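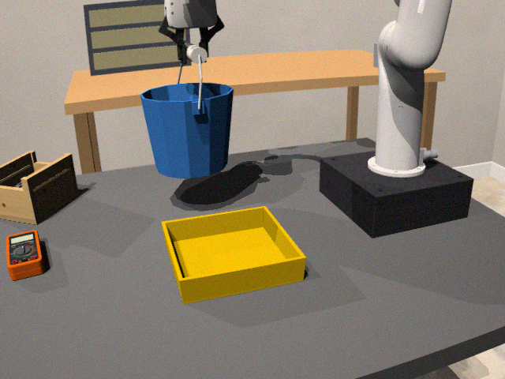 Le seau bleu, tenu par son anse.

Starnutside cherche des voix, et quelques instruments, pour son prochain disque

Appel à participation - chanteuses, chanteurs et musiciens, amateurs confirmés ou professionnels

Bonjour à toutes et à tous,

Ceux qui nous suivent depuis les premiers concerts à Gillton savent que nous avons toujours mis un temps fou à faire nos disques. Le dernier nous a pris deux hivers, un déménagement et une bonne partie de notre patience, et pourtant nous voilà repartis ! Le nouveau s'appellera Troltitville, du nom d'une ville que Đức Kiều a inventée au piano, un soir où il devait travailler sur tout autre chose. Il en a tiré une valse lente, puis une deuxième pièce, puis une suite entière, et c'est cette suite que nous voulons maintenant enregistrer comme il faut, avec du monde autour de nous.

Nous avons déjà la section rythmique, le piano, et la contrebasse de Callum Cruickshank, qui signe aussi les arrangements. Il nous manque ce que nous n'avons jamais vraiment eu, c'est-à-dire un petit chœur, et de quoi donner un peu de souffle aux morceaux les plus amples.

Nous cherchons donc :

- sept voix pour le chœur, tous pupitres confondus, avec un faible avoué pour les altos et les basses ;
- une clarinettiste ou un clarinettiste, à l'aise aussi à la clarinette basse ;
- un bugle ou une trompette au son rond, qui aime jouer doucement ;
- un violoncelle pour quatre des morceaux.

La musique se situe quelque part entre le jazz de chambre et la chanson, avec des harmonies assez serrées et des tempos plutôt tranquilles. Les parties de chœur sont entièrement écrites, souvent sans paroles, et les autres laissent une belle place à l'improvisation. Il vaut mieux savoir lire, mais nous avons dans nos rangs deux personnes qui apprennent tout à l'oreille et que nous n'échangerions contre personne, alors ne vous censurez pas pour si peu. Si vous avez l'habitude d'écouter les autres en chantant, nous avons déjà beaucoup de choses à nous dire.

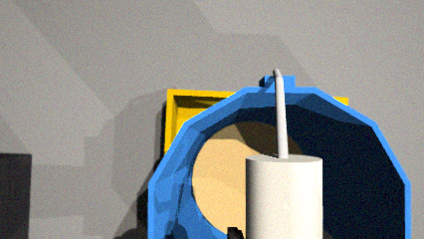 Pour ce qui est du calendrier, les premières maquettes ont été faites en janvier et nous les enverrons à toutes les personnes retenues, avec les partitions. Les répétitions auront lieu le soir, à Gillton, une fois par semaine, et l'enregistrement se fera ensuite au studio Skinner, sur quatre jours consécutifs. C'est un studio que nous aimons beaucoup - le piano y est magnifique et la grande pièce permet de jouer tous ensemble, sans casque pour la plupart des prises. Nous tenons à cette façon de faire, même si elle oblige parfois à recommencer un morceau entier pour une seule entrée ratée (la mienne, en général).

Côté finances, autant être clairs tout de suite. Notre souscription a réuni 2 457 euros, ce qui nous touche énormément et couvre une partie du studio. Les instrumentistes seront payés pour les quatre jours de séance, selon un montant que nous vous donnerons par écrit avant tout engagement. Les choristes recevront un défraiement de 25 euros par répétition, les repas au studio, et bien sûr leur nom sur la pochette et des exemplaires du disque. Nous aimerions faire mieux et nous continuons à frapper aux portes. Un concert de sortie est prévu à Gillton, et nous serions ravis que toute l'équipe y soit, mais ce n'est pas une condition.

Pour vous présenter, envoyez-nous quelques lignes sur votre parcours, vos disponibilités en soirée et un ou deux enregistrements. Un téléphone posé sur la table de la cuisine suffit largement, nous écoutons la voix et le phrasé, pas la qualité du micro. Choisissez quelque chose que vous aimez chanter ou jouer, de préférence lent. Precisez aussi votre tessiture si vous la connaissez.

Nous inviterons ensuite une partie d'entre vous à une séance d'essai, en petit groupe, autour d'un extrait de la suite que vous recevrez à l'avance. Đức sera au piano, Callum fera du thé (fort), et on prendra le temps de reprendre les passages difficiles autant de fois qu'il le faudra. Tout le monde aura une réponse, même si elle tarde un peu.

Les candidatures se font par le formulaire de contact du site, en indiquant « Troltitville » dans l'objet, ou à la fin de nos concerts, de vive voix.

Au plaisir de vous entendre,

Toute l'équipe de Starnutside
Annonce mise en ligne le 3 février 2019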